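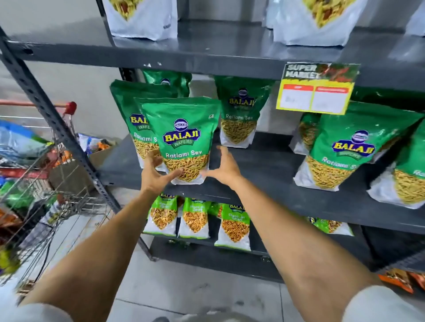 Fig. 6.1 Hands at a pouch of Balaji Wafers Ratlami Sev, middle shelf of a snack rack.

Chapter 6
Shelf Space and the Small Store

What you need before starting: markup and margin from Chapter 4. If those are shaky go back now, the problems at the end lean on them hard.

A store sells goods. It also rents out attention, a few inches at a time. Every inch of shelf costs the owner something — rent, light, the hours spent filling it — and every inch has to earn that back. So the first question of the chapter. How much does one shelf earn in a month?

Take Binton Grocery, our running case. Owner, Roksolana Lytvynenko. Floor area 900 square feet, one door, 17 shelving units. When she did her books on March 30, 2022 she found that snacks brought in 31 percent of gross profit. Canned goods took up more room and brought in far less. She had never compared the two before, she had only looked at total sales.

Key terms for this section: facing, turnover, dead stock, slotting fee.

Facing. One package width at the front of a shelf, seen by the shopper. Packages behind it don't count, they are depth.

Turnover. How many times the stock on a shelf sells through in a given period. Low margin and high turnover can beat the reverse, and often does.

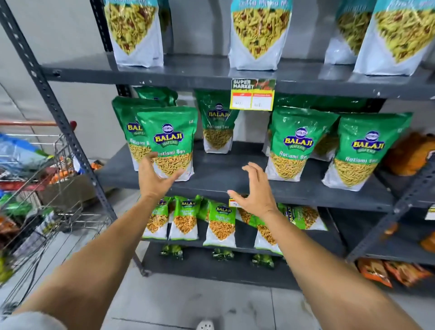
Fig. 6.2 Packaged snacks in a store aisle, with mixed namkeen on the shelf over the Ratlami Sev.

Now the suppliers. Lonex delivers weekly and takes back unsold goods. Arkness is cheaper per case, no returns. Mostafa Gaber, who buys for the Skoryk stores, splits his orders: new items from Lonex, steady sellers from Arkness. More on his method in Section 6.3, incuding the July order where it went wrong.

Eye level gets talked about a lot. Treat it with some care. A shopper who came in for one thing will bend down for it. A shopper who is browsing mostly won't.

6.1 Profit per foot

Start with gross profit for the shelf, one month. Divide by length in feet.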